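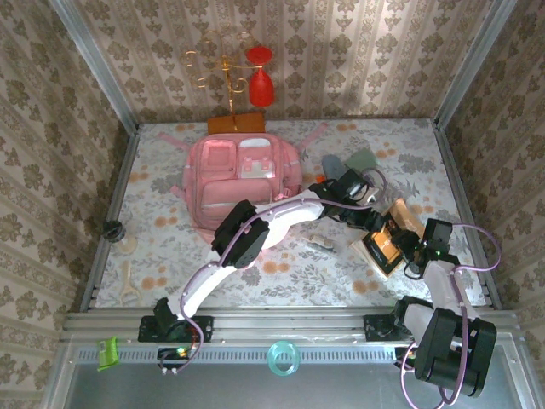 Chapter 5
A Morning with Working Robots

What this chapter is for

The first time you stand next to a robot arm that is doing a job, you stop listening to whoever is talking. I have seen it happen to whole classes. There is a small whirr, an elbow lifts, a gripper swings round, and every head in the room turns with it. I still do it myself, and I have been going to open days like the one in this chapter for years!

In the last four chapters you met the parts of a robot one at a time: links, joints, motors, sensors and the controller that ties them together. You drew them, you worked out turning forces, and if your school has a kit you probably built a single joint and made it wave. Now we go out and look at the whole thing running. This chapter is built round a visit to Privolus, a small workshop that teaches pairs of arms to handle everyday objects, and that opens its doors to schools twice a year. You will follow the visit from the briefing at the door to the questions at the end, and then you will plan a visit of your own.

By the end of the chapter you should be able to name the main parts of a two-armed machine on sight, explain why an ordinary object can be hard to pick up, keep useful notes during a live demonstration, and ask a question that gets you a proper answer.

5.1 Before you go in

The Privolus open day fell on Mon 29 September, and visitors were let in by groups of 12. The briefing was short. Bags and coats go on the pegs. Long hair is tied back. You stay behind the yellow line on the floor while an arm is powered, and you do not reach over it, even for a dropped pencil. The arms on the benches are light, but a light arm can still pinch a finger, and one that has been told to go somewhere will go there whether your hand is in the way or not.

Each visitor was given a sheet with three columns headed Saw, Think and Ask. I would urge you to copy this idea, whatever you are visiting. In the first column goes only what you noticed with your own eyes. In the second goes your guess about why. In the third goes whatever you would like to find out. People mix up the first two all the time, and we will come back to this in 5.4.

5.2 At the bench

The main demonstration used two arms working side by side, both fixed to one metal rail along the front of the work area. Go back to the opening picture of the chapter with your own sheet ready. The curved white parts are the links, and they do the job your upper arm and forearm do. The black boxes between them are servo motors, one at each place where the arm needs to bend or turn. Follow the purple cables and you will see how generous the loops are. A cable pulled tight along an arm would tug every time the elbow straightened, so there has to be slack, and yet too much slack catches on things. Getting this right is fiddly, and it is one of the first things an engineer looks at on somebody else's machine.

Now find the book. It is held at a tilt in the gripper of the right-hand arm. Think about how you hold a book yourself. You probably have a thumb on one side and four fingers spread on the other, and you can feel through your skin when it begins to slip. A simple gripper squeezes from two sides. If it squeezes near a corner, the weight of the rest of the book tries to turn it in the grip, just like the ruler and weights you used in Chapter 2. (Do try this with a real book and only two fingertips. It is far harder than it sounds.)

The pink backpack is a different sort of problem altogether, and my favourite of the lot. A book keeps its shape when you lift it. A bag sags and folds, and its straps may end up somewhere new each time it is put down. A program which remembers exactly where a strap was last time is no help at all. The arm has to be guided by where the strap is now.

5.3 Words you will need

Link: a stiff part of the arm between two joints.
Joint: a place where the arm can bend or turn.
Servo: a motor that can be told to move to a certain position and stay there.
Gripper: the part at the end of an arm that takes hold of things.
Reach: how far from its base an arm can work.
Shared space: the area that both arms can get to, where they could help each other or collide.
Rigid object: one that keeps its shape when handled.
Soft object: one that changes shape when handled.

5.4 Seeing and guessing

Look at these two notes, both written on visitors' sheets.

"The gripper has hold of the book."
"The robot is putting the book in the bag."

The first belongs under Saw. The second belongs under Think, unless you stayed and watched it happen. It may be a very good guess! But the arm might just as well be moving the book out of the way, or passing it across to its partner. Write your guess down, then keep watching to find out.

Activity 5A

Work in pairs, with a pencil case and a hardback book. One of you is the left arm and the other is the right, and each may use only a finger and thumb of one hand. Put the book on top of the pencil case, then take it off again. Do it once while talking and once in silence. Swap sides and repeat. Fill in your three columns as you go, and keep the sheet, because you will need it in 5.6 when we look at how two arms share the same space.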